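Abril, casi medianoche

¡Por fin apareció! Llevo toda la tarde con una sonrisa tonta y necesito escribirlo antes de que se me olviden los detalles. El tráfico raro que salía del servidor de pruebas cada 40 segundos venía de un token de Rendari que alguien dejó metido en una imagen vieja, y esa imagen seguía publicada en el registro abierto de Okeck. Abierto de verdad, sin contraseña ni nada. Con ese token cualquiera podía pedir credenciales nuevas, y alguien las pidió.

Empecé a las 7 con los registros del proxy y un café malísimo. Al principio iba convencida de que era un minero de criptomonedas, porque siempre es un minero, pero la CPU estaba tan tranquila. Lo que había era un proceso pequeñito que se hacía pasar por el agente de copias — el nombre cambiaba en una sola letra, precioso — y que mandaba consultas DNS larguísimas a un dominio sin historial. ¡Túnel DNS! Hasta ahora solo lo había visto en los laboratorios del curso, y encontrármelo en vivo me puso el corazón a mil.

Decodifiqué un puñado de consultas a mano, que es lentísimo y me encanta. Eran variables de entorno, troceadas y en base32. Nada de clientes, menos mal, porque esa máquina solo tiene datos de relleno.
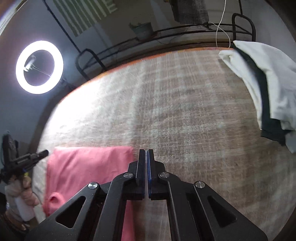

La pinza negra sobre la alfombra.

Después de comer revisé con Clikano todas las imágenes del registro, capa por capa. Salieron 61 y solo 2 llevaban el secreto dentro: la que ya conocía y otra del proyecto Gilmartin que dábamos por borrada. Borrar el fichero en una capa posterior no sirve de nada, la anterior lo conserva enterito. Lo había leído mil veces y aun así me quedé mirando la pantalla con la boca abierta.

Revocado el token, cerrado el registro, máquina aislada y disco clonado para mirarlo con calma. Mañana toca escribir la regla de detección por longitud de subdominio, que ya tengo medio pensada en una servilleta, y averiguar por qué Gilmartin seguía ahí. También quiero saber cuándo entró la primera petición, que los registros viejos rotan y me faltan días.

Me duelen los ojos y no he cenado más que galletas. Pero qué día más bueno — tengo unas ganas enormes de abrir ese binario.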